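Projects > Covden cell > Minutes

Covden cell upkeep, minutes, July 12, 2019
Chair: Lakshmi Namboodiri

1. Left arm cable. Loop over the arm still wide, L.N. wants it clipped nearer the joints — Plullar to quote for 12 clips. Check screws on the gripper at same time.

2. Rail. Bolts under both mounting plates to be re-torqued every 2,000 cycles, log stands at 3,706 so overdue. Agreed do it before next run.
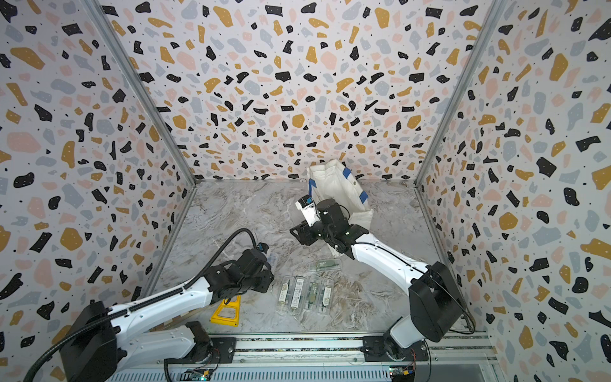
Covden cell, both arms over the pen cases, tote bag at back.

3. Wiring at the front boards. Loose wires on right hand one to be tied back and labeled. Panicker to do.

4. Spare gripper fingers — order not yet recieved. Carry over to September.

12 shares · 0 comments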